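Lolano Meetings Register
README, release 3

Summary

The Lolano register is a table of public meetings held by the cultural exchange office at Cloltadstead with consulates, language societies and heritage bodies. It holds 652 records. Each record is one meeting, taken from the office's published notices and coded by hand.

Scope

Included: courtesy visits, programme signings, exhibition openings and joint seminars. Excluded: internal staff meetings, and events where the office only lent its name. Notices that were withdrawn after publication remain in the table with status W.

Fields

record_id: integer, unique, never reused
month: month and year of the meeting
host: body named as host in the notice
guest_body: visiting organization
topic: one of 18 codes, listed in topics.txt
language: language of the original notice
status: P (published), R (revised), W (withdrawn)
note: free text, often empty

Coding

Topic is assigned from the first two paragraphs of the notice. Where a meeting covered several subjects, the first one named is used — this favours whatever the host chose to lead with. Names of organizations follow the Gisevier authority list. Bodies missing from that list keep the spelling in the notice.

Known problems

In 70 records the guest body is given only as "delegation". Notices from January of the first year were scanned from paper, and accents were lost in most of them. Magaña appears as Magana in that batch and has not been corrected. Travel programmes spread over several days may appear as separate records, one for each notice.

Licence

Free to reuse with attribution to the Lolano register. The original notices remain under the office's own terms. 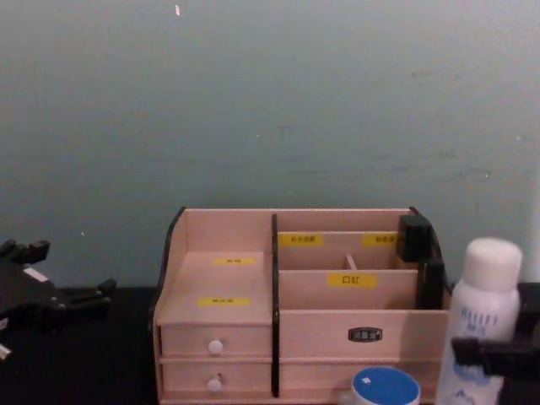
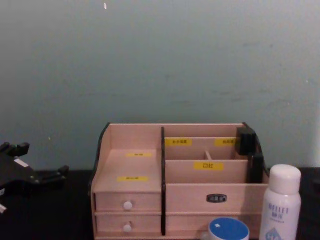
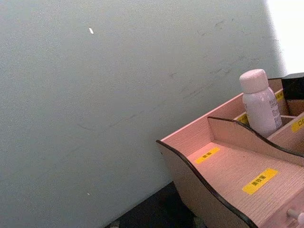 Comment on release 3, from Magaña: the W records should be left out of any count by topic. Eleven of ours were withdrawn and reissued under a new record_id, so the seminar code comes out too high if both are kept.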